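Hirvonen Kitchen Brings Its Winter Supper Nights Back to Bindalcombe
For release: November

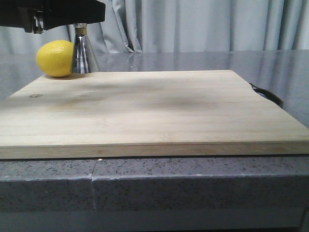

A lemon and a cutting board, on a speckled gray countertop.

Hello from Bindalcombe! I'm Impi Eskola, I run Hirvonen Kitchen on the harbor road, and I'm very happy to tell you that our winter supper nights are coming back - 26 of them this time, starting at the end of the month and running until the daffodils are up.

If you came last year, you know how it goes. We push the tables together, everybody eats the same thing, and you end up sitting next to someone you've only ever waved at in the post office. We served 700 suppers last winter, which still makes my feet hurt when I think about it, and a lot of you asked when we'd do it again. I kept saying "soon" and then it was summer and the ice cream window took over my life.

So what's new? Quite a bit. Joni Rantala has joined me in the kitchen after 5 years cooking on the ferries, and he has taken over the fish completely. His baked haddock with butter and dill is on the opening menu and I've eaten it far too many times already, purely for testing. Fotis Vasilakis is back on bread and soup. He's bringing the chickpea and lemon soup from last January (yes, THAT one, please stop emailing me) and a barley loaf he's been fussing over since spring.

We've also changed how the evening runs. Last year there was one sitting and it got pretty squashed by the coat rack. This winter there are two, at 5:30 and 7:45 p.m., and the early one has smaller plates and smaller prices for kids. You still get three courses either way. Dessert stays a surprise, mostly so I can change my mind in the afternoon.

Our vegetables are coming from Ivlow Farm again. Zdenka Nikolaidis had a great year for leeks and a terrible one for squash, so expect leeks. "I told Impi she could have as many as she wanted, and she took that very seriously," says Zdenka. I did! There's a leek and potato pie on the second menu and I'm thrilled with it.

One more thing I'm excited about: on 3 of the nights we'll have music from Dorkarness, the accordion and fiddle group that played at the harbor fair. Lucian Ursu, who leads them, has promised to keep it quiet enough to talk over until the plates are cleared. "After that we make no promises," he says. Those nights fill up first, so please don't leave it until the day before and then look sad at me through the window.

Booking opens at 10 a.m. on the first of the month, at the counter or by phone. We'll keep a few seats back each night for people who just turn up. Vegetarian and gluten-free suppers are no trouble at all, but do say so when you book - Joni likes to plan ahead and I like Joni to be happy.

Press are very welcome to come and eat with us at either sitting. Menus and interview times with me, Joni or Fotis can be arranged through the kitchen.

About Hirvonen Kitchen
Hirvonen Kitchen is a small café and supper room in Bindalcombe, open for breakfast and lunch all year and for supper nights in winter.

Press contact: Impi Eskola, Hirvonen Kitchen, Harbor Road, Bindalcombe. Afternoons are best, after the lunch dishes are done.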